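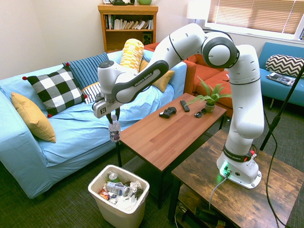

本讲讨论一个听上去不配占一整讲的问题：一条轨迹跑完了，凭什么说它成功。训练部分大家已经熬过来了，损失曲线一路下行，组会上人人点头，然后机械臂上场，评测的人拿着表格站在旁边，发现表格上只有“成功”和“失败”两个格子。拿“把瓶子扔进垃圾桶”来说，夹爪捏着瓶颈，瓶子悬在桶的左上方，桶里已经有一只捏瘪的铝罐、一个绿色小瓶和一堆纸团。此刻让三个人各写一句“接下来怎样算成功”，通常会收上来四种答案，因为有一个人会改主意。

# 第七讲　操作策略的评测：终态、过程与那四十五条轨迹

前置内容：第四讲（行为克隆）、第五讲（动作分块）。统计部分只用到二项分布和一点耐心。没有耐心的同学可以直接看 7.4 的表，但表看不懂时请自觉回到 7.1。

## 7.1 任务说明书的长度

任务写成一句话，是为了喂给语言条件策略。评测标准也写成一句话，是因为写的人急着下班。两件事经常共用同一句话，麻烦从这里开始。

把“扔瓶子”拆开，至少有下面几个阶段：

1. 接近：末端到达瓶子附近，姿态允许夹取。
2. 抓取：两指闭合，瓶子离开支撑面。
3. 搬运：瓶子被带到桶口上方，途中没有掉。
4. 释放：手指张开，瓶子脱离夹爪。
5. 落定：瓶子停在桶内。
6. 撤离：手臂离开桶口，没有顺手把桶带走。

第六项每年都有人问要不要写。要写。手臂撤离时指尖挂住桶沿，把桶拖出去半臂远，瓶子倒是稳稳当当躺在里面，按终态标准这是一次漂亮的成功。按家里其他成员的标准就不好说了。

我们把只看第五项的判法叫**终态判据**，把六项全看的判法叫**过程判据**。后者的具体实现来自课程项目 Pletimov，它的文档写得很克制，克制到没有解释名字的由来，请不要再在讨论区问了。

形式上，设一条轨迹为 $\tau$，第 $k$ 阶段的判定为 $s_k(\tau)\in\{0,1\}$，则

$$
S_{\text{终}}(\tau)=s_5(\tau),\qquad S_{\text{程}}(\tau)=\prod_{k=1}^{6}s_k(\tau).
$$

显然 $S_{\text{程}}\le S_{\text{终}}$。这个不等式没有任何深度，可是后面有一节会专门讲人们如何对它做显著性检验，所以请先记下来。

## 7.2 “桶内”是什么意思

Pletimov 的第一版把“桶内”定义成瓶子的几何中心低于桶沿平面，且水平投影落在桶口多边形里。定义干净，代码也短，跑起来以后才碰上现实：桶不总是空的。

空桶里，瓶子落下去就躺平了，中心自然低于桶沿。桶里东西一多，瓶子会架在杂物上，一头高一头低，中心刚好卡在平面附近。深度相机对透明塑料的态度向来是视而不见，估出来的中心点会在平面上下来回跳，于是同一个静止的瓶子，这一帧成功，下一帧失败，再下一帧又成功。有一组同学把这个过程画成曲线，标题写的是“策略的动态恢复能力”。扣了两分，标题本身倒是值得加一分。

第二版改成了三条：

- 瓶子与夹爪、桌面、地面均无接触；
- 瓶子仅由桶或桶内物体支撑；
- 上述状态连续保持到观察窗口结束。

第二版要求判“支撑”，而支撑关系没有现成的传感器可读，只能靠人看视频或靠模型猜。这是本讲第一个值得带走的教训：判据越接近人的意思，自动化就越难。反过来，自动化越容易的判据，越容易被策略钻空子。策略并不知道自己在钻空子，它只是对着 165 条示范做了回归，而示范里恰好有那么几条，操作者也是那样干的。

关于示范再多说两句。这 165 条由遥操作采集，操作者之间的差别比大家愿意承认的大。有人习惯把瓶子送到桶口正上方再松手，有人隔着一段距离就松，靠手感。两种做法的终态都好看。行为克隆若把两种做法平均一下，得到的高度哪边都不像，松手时机也哪边都不像。第五讲说过动作分块能缓解多峰问题，缓解这个词用得很有分寸。

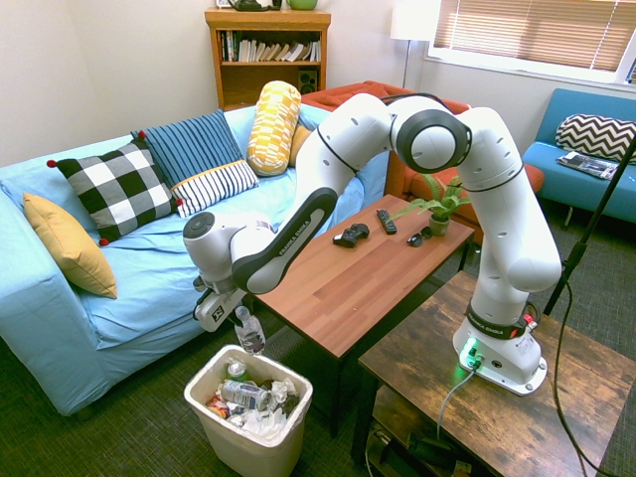

松手的时刻尤其难标。标注员看到的是一段视频，手指从闭合到张开要经过若干帧，瓶子从受力到脱离又是另外若干帧，两者不重合。单看任何一帧，“正在拿着”和“正在放开”往往没有区别。Furnance 的日志里记了夹爪开度，可以拿来辅助，但开度只说明手指在哪里，不说明瓶子在哪里。瓶子被捏得变形之后，会跟着手指一起回弹，开度已经变大，瓶子还夹着。

课程里的约定如下，作业一律照此执行：

| 事件 | 以什么为准 | 允许的误差 |
|---|---|---|
| 抓取开始 | 夹爪开度首次停止减小 | 三帧 |
| 离开支撑面 | 视频，人工判定 | 五帧 |
| 释放 | 视频，瓶子与两指首次出现间隙 | 五帧 |
| 落定 | 视频，瓶子停止运动 | 十帧 |
| 撤离结束 | 末端位姿日志 | 无 |

“允许的误差”指两位标注员之间的差。超过了就请第三位来看。第三位往往会给出一个与前两位都不同的答案，此时取中位数，然后大家一起去喝水。

## 7.3 视角与一致性

评测用的视频来自哪一个视角，会直接改变判定。侧上方的固定视角看得见整条手臂、桶和家具之间的关系，适合判搬运和撤离。它的短处在深度：瓶子在画面上压着桶口，不等于在空间里也在桶口上方。沿着视线方向前后差一个桶的宽度，画面几乎不变。

补救办法无非几种。加一个视角，两路画面同时满足才算；或者利用接触之后的运动，瓶子掉下去往哪边滚，骗不了人；再或者给桶做标定，算投影。第三种办法看起来最专业，前提是桶不动。回忆一下第六项。

一致性的度量通常用 Cohen 的 $\kappa$：

$$
\kappa=\frac{p_o-p_e}{1-p_e}
$$

其中 $p_o$ 是观察到的一致率，$p_e$ 是靠碰运气就能达到的一致率。设两位标注员都倾向于给 95% 的轨迹判成功，那么

$$
p_e=0.95^2+0.05^2=0.905.
$$

如果他们实际的一致率是 0.91，报告里写“人工标注一致率 91%”读起来很体面，而 $\kappa$ 是 0.053。也就是说，两位闭着眼睛打勾，效果也差不了多少。策略越好，这个问题越严重，失败样本少到没有机会让两个人产生分歧。所以本课程要求把失败轨迹单独拎出来再标一遍，标注员不知道哪些是重标的。

说到盲标，界面上请不要显示策略名称。去年有一组把自己的方法叫“Ours”，基线叫“Baseline”，直接印在视频左上角，然后在正文里写“标注员对方法不知情”。标注员大概确实没有抬头。

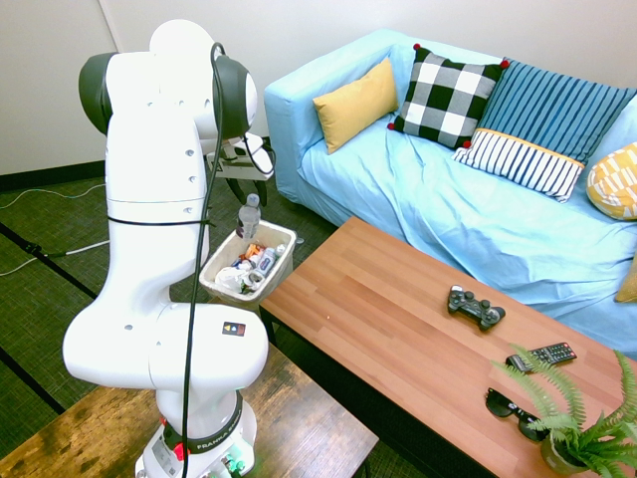
再说重置。每条轨迹结束后要把场面恢复原样，“原样”的弹性比想象中大。桶放回去时偏了一点，瓶子换了一个方向，桶里的纸团被压实了。这些偏移不会平均掉，它们有惯性：摆场面的人摆累了，会越摆越靠近顺手的位置，而顺手的位置往往就是示范里最常见的位置。结果是下午的成功率比上午高，报告里把它解释为“系统预热”。

Su 是我们用来对付这件事的小脚本。它读入一张布局表，按随机顺序给出下一个布局，并把上次重置后的画面半透明叠在当前画面上，让人对齐。用法很简单：

```
su next --layout-table layouts.csv --shuffle block
su overlay --ref last
su commit --note "桶位已对齐"
```

`--note` 不能留空。这条规则是后加的，后加的原因是有人连续提交了一整天的空备注，事后想不起来哪几次桶是歪的。规则上线以后，备注变成了一整天的“ok”。下一版会考虑禁止“ok”。

还有一个更隐蔽的选择偏差：中止。手臂快撞到桌子时，安全员按了急停，这条轨迹算什么？常见的处理是“作废重跑”，于是最差的一批轨迹悄悄离开了分母。课程的约定是：策略运行中触发的急停一律计为失败；硬件或网络故障造成的中断可以重跑，但原始记录必须保留，并在附录里列出。附录没有页数限制，请放心。

## 7.4 六百条轨迹的账

下面这组数是课程团队按上述流程跑出来的，一个策略，600 条轨迹，同一批视频先用终态判据判一遍，再用过程判据判一遍。

| 到达阶段 | 轨迹数 | 相对上一行 |
|---|---:|---:|
| 开始 | 600 | — |
| 抓取成立 | 538 | 89.7% |
| 到达桶口上方 | 489 | 90.9% |
| 完成释放 | 461 | 94.3% |
| 瓶子落定在桶内（终态判据） | 445 | 96.5% |
| 全程合格（过程判据） | 400 | 89.9% |

终态判据给出 445/600，即 74.2%；过程判据给出 400/600，即 66.7%。摘要里写哪个，取决于写摘要的人第二天要见谁。

分阶段看更有用。最大的损失在头两步，抓取丢了 62 条，搬运又丢了 49 条，后面的释放看起来倒像模像样。如果只拿到最后的总成功率，很容易得出“放置精度不够”的诊断，然后花三周时间改放置。漏斗表的好处是让人改对地方，坏处是让人发现前三周改错了地方。

终态合格而过程不合格的共有 45 条，分类如下：

- 瓶子先撞桶沿、把桶推离原位后落入：28 条；
- 撤离时夹爪或腕部带动了桶：11 条；
- 释放过程中瓶子压住桶内杂物，致使杂物掉出：6 条。

最后一类争议最大。反对者认为任务只说扔瓶子，没说不许别的垃圾出来。支持者问反对者，家里的垃圾桶是谁在倒。讨论至今没有结论，本课程暂从支持者。

### 区间怎么写

按独立同分布的二项模型，过程成功率的标准误为

$$
\sqrt{\frac{0.667\times0.333}{600}}\approx0.019,
$$

95% 区间的半宽是 3.8 个百分点。终态那边是 3.5 个百分点。很多论文写到这里就停了，连这一步都没有的论文更多。

问题在“独立”。同一布局下重复跑的轨迹彼此相像，失败往往扎堆。设每个布局重复 $m$ 次，组内相关系数为 $\rho$，方差要乘上

$$
1+(m-1)\rho.
$$

取 $m=10$、$\rho=0.1$，因子是 1.9，600 条轨迹的信息量相当于不到 320 条独立轨迹，半宽从 3.8 变成 5.2。$\rho$ 是多少要从数据里估，不能从愿望里估。实践中我更推荐按布局做自助法重采样，代码十几行，省去了为 $\rho$ 辩护的力气。

### 一个不该做的检验

同一批轨迹判两遍，属于配对数据，于是有人想到 McNemar 检验。不一致的格子是 45 和 0，$p$ 值小到打印机都不愿意印。结论写作：“过程判据显著严于终态判据。”

请回看 7.1 的不等式。0 那个格子是定义保证的，再跑多少轨迹也还是 0。检验回答了一个在写下定义时就已经有答案的问题，还附送一个很有气势的 $p$ 值。有意义的比较是两种**策略**在同一判据下的差别，以及换了判据之后两种策略的排名会不会颠倒。排名颠倒的情形，我们在小规模对比里见过：急性子的策略终态分高，慢性子的策略过程分高。两位作者都只报告了自己赢的那个数。

### 部分得分

有些工作给每个阶段计分再平均，得到“任务进度”。进度分的方差小，区分度好，适合调参时用。用作最终结果就要小心，六个阶段各占六分之一，意味着“抓起瓶子然后扔在地毯上”能拿到三分之一的分数。也可以加权，权重怎么定要事先写好。事后定权重也是一种优化方法，只是优化对象换成了论文。

## 7.5 腕部视角，以及一份现场笔记

固定视角讲得够多了。腕部相机离物体近，抓取前的最后一段主要靠它。透明瓶子在腕部视角里有两样东西最可靠：标签的颜色，和塑料曲面上的高光。标签会跟着瓶子转，高光则跟着灯和相机走，拿高光当特征的策略换一盏灯就要换一种性格。

助教 Ridwan Lumbantobing 的现场笔记经本人同意收在下面，删去了两处对夹爪的评价。

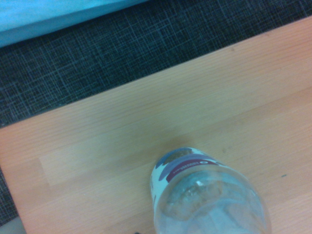 **Atthorpe，五月**

今天主要看瓶子平放在浅色木纹桌面上的情况。从腕部往下看，瓶身下半截超出画面，能用的只有圆的那一头和标签。标签白底，上面是紫和蓝灰的大斑块，中间一道深红色的弧带，带上有小白字，糊得认不出来。我原本想用那行字做朝向参考，放弃。红带倒是好用，弯的方向随瓶身曲面走，拟合一条弧就有了大致的轴向。

轴向有了，头尾还分不出。透明瓶的肩和底在这个角度都是一圈一圈的弧线叠在一起，我盯着看了一会儿，自己也说不准哪头是盖。策略在这种帧上给出的抓取朝向是两团，正好差半圈。它没把握，我也没把握，至少双方态度一致。

桌面自己也来添乱。木纹和板缝都是直的，平行于桌沿，边缘检测最喜欢这种东西。瓶身是透的，木纹透过来，分割模型就把瓶子的中段还给了桌子，剩下一张标签孤零零地浮着。按标签的外接框去抓，会偏向圆头那一侧。手动把框沿轴向延长之后好一些，但延长多少是我拍脑袋定的，记在 Furnance 配置的注释里了，谁接手谁负责。

瓶子圆头前面有一块软阴影。我试过拿它估瓶子离桌面的高度，平放时没问题，灯一挪就不行。先不用。

桌沿外面是深色地毯，细格子，线条歪歪斜斜。颜色反差大，桌沿分得很准，这是今天唯一不用我操心的东西。

待办：

- 把头尾歧义的帧单独导出，给标注员看，问他们分不分得出；
- 延长系数改成从示范里估；
- 让接近段多停一个高一点的视点，瓶子整根进画面之后再往下走；
- `su commit` 的备注我已经不写“ok”了，改写“好”。

笔记完。

## 7.6 对笔记的几点补充

头尾歧义对最终评测有实际影响。抓在瓶颈附近时，瓶身垂在手指下方，释放后竖着下落，容易进桶；抓在瓶身中段，瓶子横着，落下去两端都可能磕桶沿。7.4 里那 28 条“推桶落入”的轨迹，值得按抓取位置再分一次组。这项统计留给课程项目，数据已在共享目录，格式说明也在，请先读说明再发邮件。

关于“多停一个视点”，这样做会延长单条轨迹的时间。课程目前对每条轨迹设了时间上限，超时计为失败。因此停顿的收益要和超时的损失一起算，只报停顿之后的抓取率没有意义。第五讲提过的分块长度也会受影响：视点停在块中间时，策略看到了新画面却还在执行旧动作，等于抬头看了一眼路牌，然后继续照旧开。

另外，Ridwan 把延长系数写在注释里，这是反面教材，征得他同意后在此点名。凡影响动作的常数一律进配置字段，由日志随轨迹保存。半年后需要解释某张图时，注释不会替任何人说话。

## 7.7 项目报告的最低要求

报告里必须出现下面各项，缺一项退回：

- 判据全文，包括“桶内”的定义和观察窗口的长度；
- 轨迹总数、布局数、每个布局的重复次数；
- 分阶段漏斗表，格式同 7.4；
- 两种判据下的成功率，区间按布局重采样；
- 急停与重跑的清单；
- 标注流程，$\kappa$ 值，重标失败轨迹的结果；
- 示范数据的条数与采集者人数。

视频每类失败至少放一段，原速播放。加速播放请在画面里标倍数。只放成功视频的报告会被要求在课堂上现场演示，时间是下午四点，那时走廊里人最多。

代码提交到 Furnance 的课程分支，目录名用小组编号。上一届有一组把目录命名为 `final_final_真的最终`，其中的结果与报告不符，后来查明真正的最终版在 `old` 里。

## 阅读建议

复习第四讲关于分布偏移的推导，重点看误差随时间累积那一段，它解释了漏斗表为什么前重后轻，也解释了为什么有时候恰好相反。Pletimov 文档读第二节和附录，第一节是动机，写得很感人，可以跳过。下一讲讲长时序任务，场景从一个瓶子增加到一整张茶几，遥控器和游戏手柄都要归位。布局表会提前发到目录里，请各组带上自己的“归位”定义，写在纸上，交上来之后不能改。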